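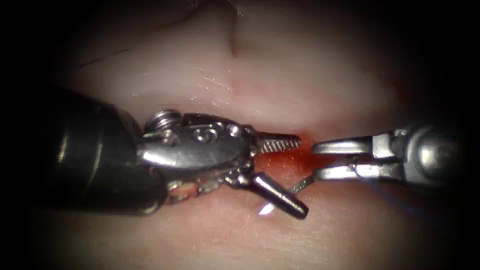
2020-08-01 실습 노트: 연조직 지혈 연습

장소는 Dunent 실습실 안쪽 작업대. 오늘은 작은 출혈점 하나를 놓고 양쪽 기구 끝을 모으는 연습만 했다. 봉합은 다음으로 미룸.

조직
Hostby에서 받은 것. 개봉 후 식염수 200 ml로 헹구고 거즈로 한 번 눌렀다. 표면에 물기가 남으면 조명이 하얗게 반사되어 기구 끝 바로 밑이 잘 안 보인다. 출혈점 근처에서 특히 불편함. 다음에는 조명을 한 단계 낮추고 시작할 것.

기구
왼쪽은 톱니가 있는 가는 턱. 크게 벌린 채로 접근하면 아래턱 끝이 조직에 먼저 닿기 쉽다. 출혈점 위에서 벌림을 줄이고 내려가는 쪽이 편했다. 관절 아래쪽에 붉은 것이 묻으니 세척할 때 리벳과 축 구멍 사이를 솔로 닦을 것.

기록
연습 12회, 회당 2분. 뒤로 갈수록 오른쪽 기구가 늦게 들어가는 버릇이 나왔다. 실내 온도 19도.

남은 일
- Ochoa 거즈 재고 확인
- Grorkholm 세척솔 가는 것으로 주문
- 8월 실습표에 봉합 연습 넣기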